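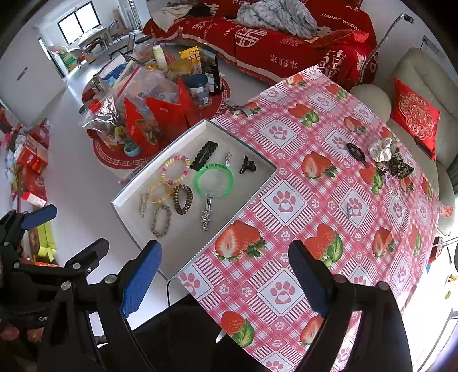
A hand-held gripper open over a tray of hair accessories and bracelets on a patterned tablecloth.

Write the tolerance before you write the task
Amparo Espinoza
September 25, 2023

Most site rules for hand-held gripper work in homes are written by people who have handled boxes. They specify the table height, the lighting and the operator's posture, and then they say "small objects" and stop. I think that phrase should be struck from every protocol that uses it.

Consider a tray of the kind shown here. A beaded bracelet, a coiled hair tie and a snap clip are all small objects. They share almost nothing else that matters to a pair of finger pads. The bracelet changes shape when one side is lifted. The coil stretches and can catch on its neighbor. The snap clip is stiff and thin, and the useful grasp depends on which way up it lies. A rule that treats the three as one class will produce records that cannot be compared.

The Plandham draft, which our group reviewed in July, listed 79 household items and sorted them by longest dimension. I argued then, and still argue, for sorting by behavior under grip: rigid, hinged, elastic, linked. Size can be a second column. Chaudhary uses a scheme close to this one, and its operators disagree less about what counts as a completed pick. Of the 94 disputed picks in our own last review, 50 concerned elastic or linked items. The definition of "lifted" was at fault in most of them. A scrunchie can be clear of the table at one end and resting on it at the other.

My second complaint is about overlap. Several site rules require objects to be separated before work starts. Trosthorpe's asks for a gap of 2 inches on every side. That makes scoring easy and makes the result nearly useless, as people do not store bracelets that way. Overlap should be permitted and recorded — which item lies on top, and whether the lower one was disturbed.

The same applies to the room. I see no reason to clear a sofa or a floor that lies outside the reach of the task. A rule should define the work surface, require that cables on it be noted, and leave the rest of the home alone. Ura's checklist runs to four pages on background tidiness and gives one line to pad wear. Those proportions should be reversed. Textured pads lose their grip on thin metal well before they look worn, and a fixed inspection interval costs very little.

The objection I hear is that finer classes slow the operator down. They do, for the first few sessions. The labels can be assigned once per item, before the session, by someone who is not holding the tool.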